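Bread proofing basket vs lined bowl, is there any point?
Baking and Preserving > Bread

wattle_and_rye
Posted April 20, 2024

I've been making a plain white sourdough for a couple of years and always proofed it in a mixing bowl with a floured tea towel. My sister reckons I should get a proper basket because the dough dries a little on the outside and scores better. I can get a cane one from Gerkholm for not much, but the cupboard is full and I don't want another thing that only does one job.

Does it make a difference you can taste or see? Oven is an ordinary electric one, fan forced, and I bake in a cast iron pot with the lid on for the first half.

mudgee_dan
Bowl and tea towel is fine. I've used the same colander for years, lined with an old linen serviette. Rice flour on the cloth, not wheat flour, and it won't stick. Save your money.

Ok
Disagree with Dan. I changed over in October and the loaves hold their shape better when I tip them out. A glass or steel bowl doesn't let any moisture out at the sides, so the skin stays tacky and the blade drags. A colander is halfway there because it has holes.

Cane is good but any woven basket works if you line it. Plenty of people use one from the op shop.
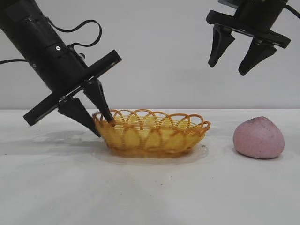 Woven basket on the table.

Check the width before you buy. Too wide and the dough spreads out flat before it goes in the oven, then everyone blames the flour.

mudgee_dan
The skin is only tacky if the dough is too wet. Most people following recipes off the internet are using too much water for our flour. Drop it a bit and you can proof it in a bucket.

Ok
I'm using the same flour and the same water I was using before. The only thing I changed was the basket.

mudgee_dan
And the weather. You changed over in October, so your kitchen's been warmer ever since.

trotoswood_jen
You're both partly right, I think. I did two loaves from the same batch, one in a bowl with a cloth and one in a cane basket, both in the fridge overnight. The basket one scored more cleanly. Once they were baked and sliced I couldn't pick which was which, and neither could my husband. If you proof in the fridge the cold firms it up anyway and the container matters less.

If you like the flour rings on the crust then you need the cane with no liner. That was the main reason I bought mine.

wattle_and_rye
Thanks all. I do proof in the fridge, usually 3 nights out of the week there's something in there. I don't care much about the rings. Jen, how do you clean yours? That's the other thing putting me off.

trotoswood_jen
I don't wash it. Knock the flour out, brush it with a stiff dry brush and leave it somewhere airy. If dough gets stuck, let it dry hard and pick it out. I washed my first one and put it away damp and it went mouldy in the seams.

clullum
Second the mould warning. I lost one the same way and they don't come back from it. I did try a hot water soak and an afternoon in the sun, and the spots were there again a fortnight later.

The liner is easier. Shake it outside, hang it up, wash it every few bakes without fabric softener. Softener makes the cloth useless for this.

Different subject, but whoever asked in the other thread about steam without a pot: I gave up on the tray of boiling water. It was hard on the oven door seal and I got a facef of steam every time I opened it. An upturned roasting tin over the loaf does the same job.

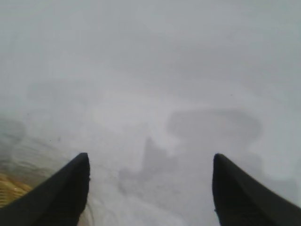 Chang-ho Noh

Going back to the basket question, I bake for a Saturday stall and use both. Baskets for the round loaves and lined tins for the long ones, because I've never found a long basket I liked. For one loaf at a time I wouldn't rush out to buy anything. Try rice flour on your tea towel first and leave the dough uncovered for the last half hour in the fridge. That dries the skin enough for a clean cut.

If you still want a basket after that, get a plain one and leave the sets alone. The sets come with a plastic scraper and a blade handle you won't use.

mudgee_dan
That's what I said, with more words.

Chang-ho Noh
You said to use less water. I wouldn't. I'd leave the recipe alone until the proofing is sorted, otherwise you won't know which change did it.

wattle_and_rye
I'll do the rice flour and the uncovered half hour this week and see how it goes. If it still drags I'll get the cane one. Is ordinary rice flour from the supermarket all right, or does it need to be the glutinous one?

trotoswood_jen
Ordinary. Mix it half and half with plain flour if you want it to go further.

Thread views: 1,781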